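August, evening

Up at five thirty to get the first load of apples off the early tree before the heat came on. The grass was long at the bottom of the yard and I had to kick around in it for the windfalls. Most had wasp holes. I filled the old feed buckets and left the worst ones for the compost. My back is sore as I write this, mainly on the left side.

The press came out of the shed after breakfast. It had a nest of some kind in the basket, old and dry, and the screw needed grease. I used the tin of Grunurex, which has lasted me four seasons and is nearly scraped clean. Must write that on the list. The hardware store in Nudlow used to carry it but the last time I asked they had only the spray, and the spray runs straight off.

Washed everything with the hose and then again with hot water from the kitchen. It took most of an hour. The press cloths had gone yellow in the drawer. I boiled them and they are still yellow, but they smell all right.

Pressing went slowly. I had cut the apples too large, the same mistake as last year, and the first batch gave hardly anything. I took it all back out, put it through the grinder again, and it ran much better. The juice was pale for a minute or two and then went brown in the jug. Sharp, a bit thin. These early ones never make much of a cider alone. I will hold them back in the freezer and mix them with the Eder when those come ripe, which by the look of the tree will be the end of next month. The Eder is loaded this year. One of the low branches is nearly on the ground and I put a forked prop under it before lunch. 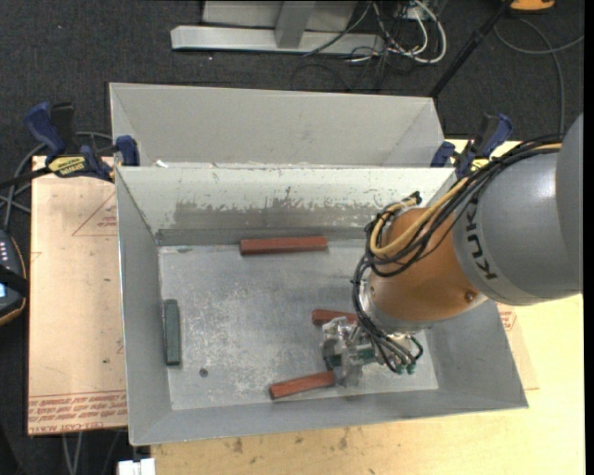

Lunch was bread, cheese and the end of the cold potatoes. I looked through the orchard notebook while I ate. Last August I wrote down 21 bottles from the early tree, and the August before that there is only a line saying "frost, none." Today made more than either, though I have not bottled it all. I keep meaning to copy the notebook out properly. The first pages were done in pencil and are rubbing off on each other.

In the afternoon I drove into Nudlow for caps and a new siphon hose. The road is torn up past the grain elevator and there was a long wait for the flagman. Fuel has gone up again. I had the caps in my hand before I noticed they were the wrong size, and the right ones were on the bottom shelf behind the canning lids. The bill was 31 dollars with the hose. I also looked at a bigger press. It was 447 dollars, with a steel basket and a proper drip tray, and I stood there looking at it for longer than I should have. For two weeks of work a year I can't see it. The old one still squeezes apples.

Stopped at the Prunder nursery on the way home to ask about a pollinator for the pear. They said any of the mid-season ones would do and that I should wait until the trees are dormant before planting. I had wanted to take one with me. They had a few in pots at the back, pretty sad looking, leaves curled from the heat, so waiting is probably right. I bought a bag of bone meal instead so as not to leave with nothing.

Home by four. The wasps had found the pomace. I shoveled it into the barrow with the lid of a bucket held over my face and got it down to the compost without being stung, then covered it with straw. Should have done that before I left.

Heated the juice on the stove in the big pot, a batch at a time, and bottled it hot. One bottle cracked on the counter. It was an old one — I had wondered about it when I washed it — and the juice went down the front of the cupboard and under the stove. Mopped twice. The floor is still tacky by the door.

No rain again. The barrel by the shed is down to the tap, and I gave what was left to the pear and the two young plums. Tomorrow the hose will have to do. The well has held up so far. The beans are finished and should come out, and I want that bed cleared before I start on anything else.

Read for a while on the porch until the light went. A few bats over the yard, fewer than in June. Took something for my back at nine and will turn in now. Grease, pectin, lamp batteries, string for the beans bed.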